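Shirt Drive at Fodau Hall Moves to Folding Stage

Sunday, May 25, 2025

The spring clothing drive at Fodau Hall has closed its donation bins, and the work has moved on to folding and sorting. The drive took in 47 bags of clothing, most of them T-shirts, from drop-off points at the Sernard branch library and the Nguyen Street laundromat.

Shirts are checked for stains and holes, then folded to one width so they fit the shelves in the hall's back room. The shelves were put in last winter and are narrower than the old ones, and shirts folded in half the usual way hang over the front. The new fold brings the long sides in first. The size label in the collar should end up where a shopper can find it without opening the shirt.

Each stack is limited to six shirts. Taller stacks tipped over at last year's giveaway and had to be folded again during open hours.

Adult small and medium shirts make up the largest share so far. Children's sizes are short, and the hall will keep accepting those at the front desk until the end of the month. Coats, shoes and bedding are not being taken this time.

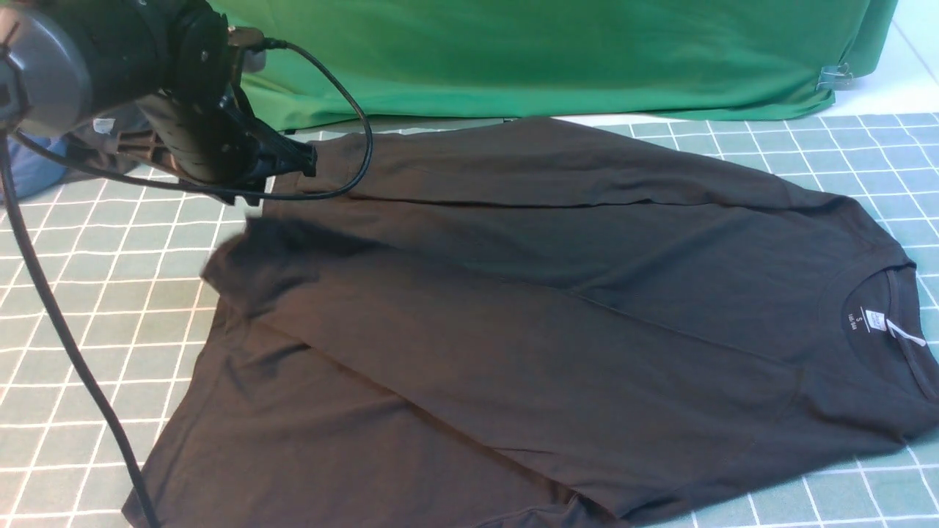
A black T-shirt, size S, partway through folding on a gridded tabletop.

The giveaway will be held on the first Saturday in June, with doors open for two hours in the morning. Bags will be provided by Forkero Dry Goods. No sign-up is needed, and visitors may take what they can use. Parking is on the Nguyen Street side; the rear lot will be closed for paving.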